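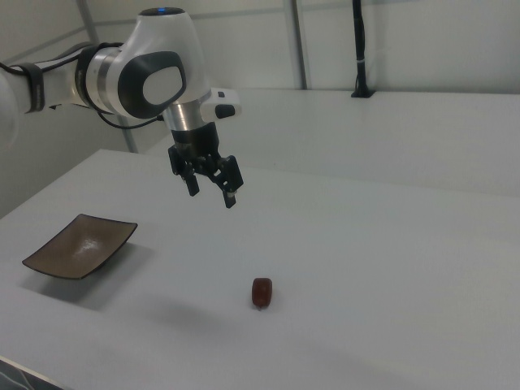 Why does the low drum go flat during the second half of a session?

The skin takes up moisture from the room and the player's hand, and the lacing on that drum has no reserve left to pull it back. The rim sits too close to the bottom of its travel after the last re-lap.

Notebook, June, 9:40 a.m.

Continuing with the three frame drums for the Zulavholm youth group. Drum A is the low one, B and C the pair the younger players share. All goatskin, all lapped by Fergus Ritchie over the winter. Complaint from Donnie Cowie is the same as before: A is fine for the first few songs, then loses its note and the dancers lose the low beat.

Weighed the shell of A with skin off. 820 g. Lighter than I expected for ash of that depth. Checked for a split at the scarf joint, none found. Bearing edge has a flat spot near the joint, maybe a hand's width long. Took it down with the curved scraper and finished at 240 grit. Did not touch the inner edge.

Soaked replacement skin 12 hours in cold water, no vinegar this time. Struan wants vinegar for suppleness. I think it weakens the hair side and we can compare when C is due. Skin is the thicker of the two left from the Carnegie order, spine line centered and marked in pencil on the flesh side.

Lapping: wrapped over the flesh hoop with about 10 mm of collar above the edge. Old collar was nearly nothing, which explains the rim position. Pulled opposite points in sequence, hand tight only. No tuning while damp.

Heather Purves asked whether we should go to synthetic heads for the school visits. Her point is that they hold pitch in any hall and need no fire or lamp before playing. My objection is the attack. The old players warm the skin until it rings dry, and the rhythm sits on that sound. She is going to record both at the next Fandidix rehearsal, same player, same mic distance, and we will listen without knowing which is which.

Log number for this head is 2,019. Old head kept, labeled, hung with the others. Vangelis may want it for his practice pads.

4:15 p.m. Skin on A is still cool to the back of the hand at the center, dry at the collar. Left it flat on the rack, out of the sun. No fan.

B checked while waiting. Tone even around the edge except above the lacing knot, where it buzzes. Retied the knot outside the hoop and the buzz is gone. C has a thin patch near the strike area, visible against the window. Still playable. Do not let anyone warm C close to a lamp.

To do:
- First tension on A once fully dry, quarter pull only, then leave overnight
- Note pitch cold, then after five minutes of warming, then after thirty minutes of playing
- Ask Fergus what he used on the bearing edges, it smells like beeswax but gums the scraper
- Order lacing cord, same weight as last time
- Send Donnie the warming instructions in large type

Struan has the tuning fork. Need it back before first tension.

3 comments
Share 0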